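Zalent Screening Server – Set-up Guide
Section 4: Loading features and building the first show

Do this before doors. Allow 12 minutes per feature for the ingest, longer for 3D.

1. Power up the projector first, then the server. Wait for the green READY line on the touch panel.
2. Plug the distributor's drive into bay A. Bay B is for trailers only.
3. Log in as Projection. Ask Fredy Condori at Vernwood for the password if you dont have it.
4. Content > Ingest > Select all. Press Start.

CAUTION: Do not pull the drive while the bar is moving. Partial features will still show up in the list and will not play.

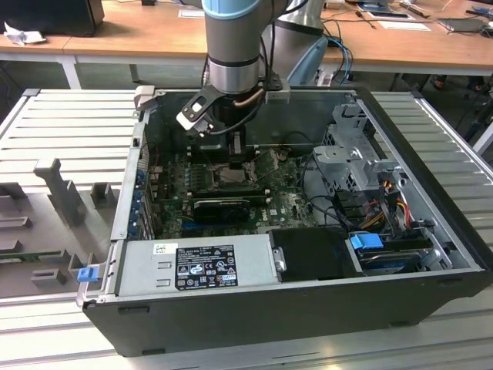

Keys and playlists

5. Copy the key file to a USB stick – root folder, no subfolders.
6. Content > Keys > Import. Check the start and end times against tonights schedule.
7. New playlist. Order: ads, trailers, Sandlow ident, feature, credits cue.
8. House lights cue goes at the end of the last trailer. Not before.
9. Save. Name it screen number, then title.

Note: storage is full at 3000 GB. Delete old features once the keys expire, keep the idents.

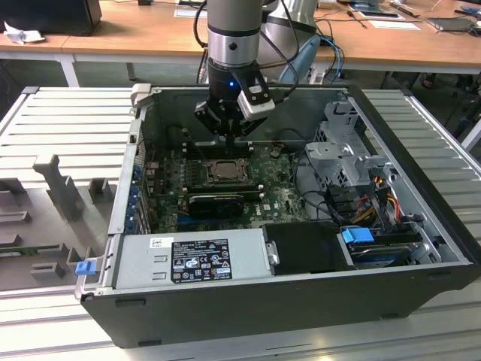
Fig. 4-2. Open desktop computer, memory slots and graphics card.

10. Run the first two minutes with sound. Fader at 100 on the Goodwin processor test, back to house level after.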